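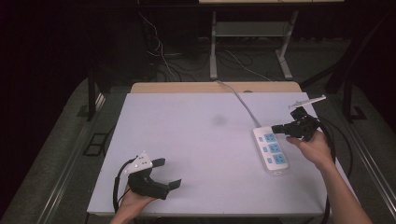

Workshop notes > Electrical > Standby loads

I started measuring standby power in the apartment in February, after the second winter bill came in higher than the first with nothing new plugged in. The method is dull. A plug-in meter goes between the wall and the device, the device is switched off by its own button, and the meter stays there for a full day. Short readings are not much use, as many devices wake on a timer and draw a burst that a one-minute check will miss.

The meter is an Erker, bought used. Its display resolves to a tenth of a watt, but below one watt I don't trust it. Small switching supplies have a poor power factor at idle, and cheap meters handle that badly. Suqin Tang lent me her bench meter to compare. At 5 watts the two agreed. On a phone charger with no phone attached the Erker showed zero and the bench meter did not.

The worst item was the Marino receiver in the living room. With the front button off it still drew 8 watts, traced to a network setting that keeps the board awake so it can be turned on from a phone. I have never turned it on from a phone. With the setting disabled the reading fell below what the Erker can show. The setting is three menus down, under "Convenience," and a firmware update will turn it back on, so check it again after each one.

The printer was better than expected. The Kondalley router can't be switched off without losing the thermostat, so I left it out of the total. The desk, with monitor, speakers, dock and lamp supply, is on a strip with individual switches. Switching a socket off does cut the load behind it, but any indicator lamp on the supply side stays lit and draws a little.

To convert, multiply watts by hours and divide by 1,000 for kilowatt-hours. A constant load of one watt comes to 8.76 kWh over a year. Use the full rate from the bill, with delivery included. Most online calculators leave delivery out and give a low answer.

Hala Alaoui asked in a comment whether frequent switching wears out the supplies. Inrush current is hard on cheap switch contacts, and the strip will probably fail before the supply does. I switch the desk once a day and have not had a failure so far.

Next is the refrigerator, which cycles and needs at least a week of logging. The Tukness logger I ordered for it arrived with the wrong plug and has gone back.

Recent posts
Reading a utility bill line by line
Why the hall dimmer buzzes
Power factor for small loads
Replacing a bathroom fan capacitor

Contact | Copyright 2019 | Back to top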